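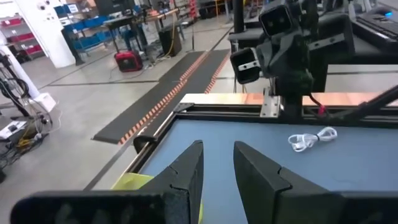
*A short white cable, loosely coiled, with its connector end showing.*

# Copper by the kilogram: Efa Pritchard on small-cable recovery

Interview by Kirsten Li

Efa Pritchard has managed the small-cable line at Folach, a materials recovery plant outside Minurville, since the line was commissioned in April. Before that she worked in wire drawing at Bergeron, where the copper arrived as clean rod and left as wire. Her present job runs the process in the other direction, starting with material that is seldom clean.

The feedstock is household cable: phone chargers, earphone leads, printer cords, the occasional string of lights. It arrives from 13 drop-off points in the county, most of them in library lobbies and hardware stores. "The category on the bin says cables," Pritchard said. "What people put in is anything with a wire on it. We get hair dryers. We get alarm clocks. All of that has to come out before the shredder, and it comes out by hand."

Thin consumer cable is a poor source of copper compared with building wire. A length of house wiring may be well over half copper by weight. A charging lead has fine stranded conductors, a shield that may be aluminum foil or tinned braid, a thick jacket, and a molded plug at each end. In the plant's first full trial batch, which weighed 1,133 kilograms after hand sorting, the metal fraction came to 41 percent. Pritchard considers that figure high and puts it down to a large share of power cords in the batch.

"If you took out the power cords you would see a much lower number," she said. "I would not plan a budget on that batch."

The plugs are the main technical problem. They contain steel shells, brass or plated contacts, solder, and sometimes a small circuit board. Steel is removed by a magnet after the first cut. The contacts follow the copper through most of the process and lower its grade. Folach tried cutting the ends off before shredding and gave up after a few weeks.

"It gives you a very nice product," Pritchard said. "It also takes a person several seconds per cable, and the cable is worth less than those seconds. We now accept a lower grade and sell it as a lower grade."

After shredding, the material goes through a granulator with a fixed screen, then to an air table. The table is a sloped, vibrating deck with air blown up through it. Heavy granules climb the deck and light ones float down. It works well when the particles are close to the same size and badly when they are not. Fine strands are difficult because they behave like lint. They mat together, trap bits of jacket, and ride over the wrong edge.

Pritchard's remedy was to run the granulator slower and change the screen more often. She also puts the middle fraction back through the table a second time. Throughput fell as a result, and she does not expect to recover it without a second table, which has been quoted but not ordered.

I asked about the plastic. Most jackets are PVC, with a growing share of thermoplastic elastomer and some silicone. Separated PVC has a market in traffic products and floor mats, provided that the metal content is low. Mixed plastic has almost none. The plant currently stores its mixed fraction in bulk bags and pays to dispose of it when the bay is full.

"That is the part of the flow sheet I would be least happy to show a visitor," she said. "Density separation in water would split off some of it. Then you have wet plastic and dirty water, and you need a permit for the water."

Moisture is a concern at the intake as well. Two of the outdoor bins leaked during spring rain, and damp cable clogs the granulator screen. The bins were replaced with a covered model made by Fikitz, which has a narrower slot. The slot had a side effect that Pritchard welcomed: hair dryers no longer fit.

The household program accounts for a minor part of the plant's income. The rest comes from contractors and demolition firms. Pritchard was direct about the economics. The household line covers its labor when copper is high and does not when copper is low. The county pays a fixed fee to make up the difference, under an agreement that runs for two more years.

The target for the current year is 3,000 kilograms from the public bins. She would not say whether the plant would meet it, only that collection had been uneven and that bins placed near a checkout counter filled faster than bins placed near an entrance.

Her advice to residents is limited. Cables can be dropped off coiled or loose, and there is no need to strip or cut them. A rubber band is acceptable. Tape is not, as adhesive collects on the granulator knives. Batteries must never go in, including the ones sealed inside wireless earphone cases.

"Tie a knot in it if you want," she said. "The shredder does not mind knots. It minds batteries."

The next bin inspection will check lid seals and slot wear. Results go to the county with the quarterly tonnage report.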